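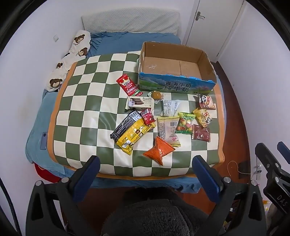
Last changed: October, after the Damham run-through

Can it tidy up yet? Speaker notes for the Otside evening

Slot is 7:30 pm, after the break. Kavitha is introducing me and has promised to keep it short. Water on the left of the lectern, clicker in my pocket, phone OFF (see last year).

Opening

Leave the bed up on the screen while people sit down. Don't talk over it. Let them look at the snacks and get hungry.

Then ask: who here could put all of that in the box? Hands up. Who could do it while on the phone to their mother? Same hands. Okay, so who'd pay for a machine that does it? Usually I get one hand and some laughing.

Say who I am. Usha Raju, I test picking arms for a living at Gowda, and I've spent most of this year on a household job that my nephew can do for a cookie. The job is: things on a bed, box on the bed, things go in the box. I thought it would be a nice change from bearings and brackets. Ha.

What I want people to go home with is a feel for which parts of a chore are hard, so that next time they see a shiny video of a robot folding a towel they know what to ask about it.

Why the bed is worse than the bench
(six minutes, don't run over)

Start with what's underneath. On a shop floor the table is flat and stays flat. A mattress with a padded mat on top of it gives when you press on it. Press down next to a thin packet to get a finger under it and the packet sinks with the mat, or slides, or tips toward you. People do this without thinking – you pinch, you feel it slip, you pinch again.

Point at the checkerboard. I love this mat and I'd hate to be a vision system looking at it. Green square, cream square, green square, and a see-through packet lying on top. Where does the packet end? You and I guess from a bit of shine and a label with small print on it. Clear wrapping is still one of the things our cameras get wrong the most.

Now the wrappers. Pick out three and move on, don't do the whole bed!

The Franzzi cookies: easy one. Decent size, a shape you can plan a grip for.

The orange one that's pinched like a bow tie: nasty. Grab it by the crinkly part and you've got a handful of plastic. Grab the middle and you'd better know how much squeeze it takes.

The bag of round candies with the green edge: this is the one I'd show to a student. It's a bag full of little balls, so it changes shape every time you touch it. The computer has a lovely grip planned for the shape the bag had a second ago.

(If somebody asks about the little round pastry-looking thing in the clear wrap, yes, that's squeeze trouble too. Crumbs.)

And there's overlap. Front left, a black packet across a yellow one, with a small red one sitting on top of the black. Which do you take first? If you go for the bottom one you move the other two, and now everything you knew about that corner is out of date. Ravindran Subramaniam, who I share a bench with, calls it "the sock drawer problem" and he's right, it's the same thing.

The box. It's an old milk carton box with the top flaps gone, and the printed part is torn along the upper edge. So a ragged rim, and light cardboard. Bump the side with an arm and the box may go for a walk across the bed. Nobody clamps a box down at home. On the line we bolt the bin to the frame and forget about it.

The numbers slide

Say clearly that these are our own trials, one arm, one gripper, my team, so don't quote them as "robots can do X".

We did 500 picks on the bench, with boxed parts on a flat gray tray. The arm was so dull to watch that Venkatesh Varma brought his knitting.
Then 500 picks of snack packets on soft bedding, same arm, same gripper, same people.
Packets that ended up in the box on the first try: 313.

Pause here. At the run-through people wanted to decide for themselves if that was good or bad. Let them. I go back and forth. A couple of years ago I wouldn't have believed it would get that far on a squashy surface. But if you hired a person and they dropped your candy that often, you'd have a word with them.

Also mention speed. The arm thinks before every pick. My nephew doesn't think at all.

The bit about "done"

This is the part I care about most, so slow down.

Look at the bed again. There's a phone lying on the blue sheet, just off the mat. Does it go in the box? Of course not! But how do you know? It's small, it's the right size for a hand, it's right there next to the snacks. Same with the red bunched-up thing at the corner. I can't tell from here if it's clothes or a bag, and a machine has to decide whether that's its business.

The blanket with the bears isn't part of the job either, but a good helper might straighten it afterward. Would you want that? My sister would. I'd find it creepy.

In the shop we write all of this down. At home you say "can you clear that up" and wave an arm.

What I'd buy today

Be positive here, Melina Dimitriou told me the first version was gloomy.

Shop floor: yes to picking one kind of part out of a fixed bin, yes to loading trays, yes to the boring night shift stuff. Triltness, our kitting cell, does that and I'd defend it to anybody.

Home: floors, sure. A fixed spot on a counter where you always put the same cups, I think that's coming and I'd try it. Loose stuff on a bed, with a person's things mixed in? I'd keep doing it by hand for now, and I'd keep going to the demos.

Questions I got last time

"Why not just use suction?" – Works great on flat sealed packets. Try it on the crinkly orange one.

"Can't it learn from people doing it?" – Yes, and that's where I'd put my money. It needs a lot of different beds, though, and a lot of different snacks.

"Will it take my job?" – Ask what the job is first. Give this one time, don't be funny about it.

"Can I come and see the arm?" – Yes, email me through the Otside page. Closed shoes please.

Bring: adapter, spare adapter, the bag of candies for the hands-on table.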